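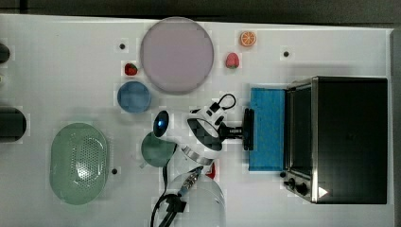 Home | Reviews | Kitchen | Play | About | Contact

Bralley play kitchen set, eight months in
Aug 3, 2023

I don't trust toy food. Most of it comes in a big box, gets dumped on the floor once, and spends the rest of its life under the couch. So when the Bralley set went on our list last December I said we should buy one good pan and let the kids use real spoons. I lost that argument, and the set cost us $89.

The product page had 3,647 ratings when I ordered, nearly all glowing, and most of the ones I read seemed to have been written the day the box was opened. I wanted to know what it was like in summer.

The dishes are the best part. The large plate is a pale lavender-pink, and I expected to hate the color, but it goes with the blue bowl and the green colander better than I would have guessed. The plate is big enough that a four-year-old can pile it up and carry it across the room without losing dinner. The bowl is small. Too small, if you ask me. Two strawberries and it's done.

The colander gets used more than anything else. It's oval, with a grid of tiny holes in the base, and ours moved to the bathtub in the spring and mostly stayed there. The holes are fussy to clean once bath crayon gets in them. An old toothbrush does it, but I resent having to own a toothbrush for a toy.

Now the food. The orange slice is fine – bright, with the white pith and the segment lines, and you know what it is from across the room. The strawberries I'm less sure about. One is pinkish and the other is a darker red, and their green tops don't match either. My son decided the pink one isn't ripe and refuses to serve it. I wrote to Bralley about the difference and got back a form letter thanking me for my purchase.

We play with all of this next to a toaster oven, black with a stainless-steel frame, and I'd rather have that than the cardboard stove Bralley sells for extra. Ours stays unplugged while the kids have it. If yours is the one you cook in, keep them apart.

I also looked at the Tretberg set before buying. It was $134 and had more food, including a fish, but the plates were smaller and a neighbor's had a chip in the rim by New Year. Nogueira makes a cheaper one I've only handled in the store. It felt thin.

Would I buy the Bralley again? At full price, no. Nellcombe had it marked down last month and at that price I'd probably cave, mostly for the plate and the colander. The lid for the storage box split the first week and Bralley doesn't sell a spare. We keep everything in a mixing bowl now.

6 out of 10.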